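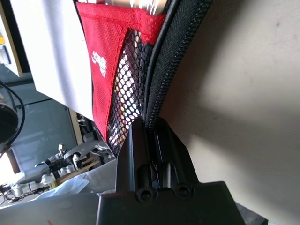 From: Ximeng Deng
To: wiriya-teleop list
Subject: Re: Re: zipper bag demos, wrist view and finger force

Boonmee Saithong wrote:
> We are recording by remote control with the Zostix leader arm, 30 Hz on
> joints and wrist camera. Closing the red bag works when I drive it. The
> replayed policy gets to the zipper and then stalls with the fingers in
> the seam. Is this a data problem or a control problem? Eusebio thinks we
> should switch to hand guiding for the last part.

Probably data, but check two things first.

1. Time offset. On our setup at Fleston the wrist images lagged the joint log by 2 samples. In free space it made no difference. At the zipper it was enough to teach the arm to close early. Tap the fingers on the table a few times at the start of a session and line up the image with the joint velocity.

2. What the operator was looking at. If you drive while standing next to the arm, you use information the policy does not get. With the fingertips down in the seam, the wrist camera has the teeth and the black edging in view along with the tips themselves. I now drive from the wrist image only. My demos are slower and uglier and they train better.

On hand guiding: Eusebio has a point about contact, you do feel the fabric bunch up. But your hands end up in the wrist images unless you record the path and replay it with nobody touching the arm. Replay on soft fabric drifted for us. Of 30 guided demos, 11 were usable after replay.

I would also keep the failed grasps where you back off and try again. Jaruwan had been trimming those out, and the stall you describe is what we got from the trimmed set.

What are you commanding on the gripper, position or force? The Usico driver defaults to position, and it will keep squeezing the cloth until it faults. The fault does not show in the joint log, only in the driver's own status topic.

Ximeng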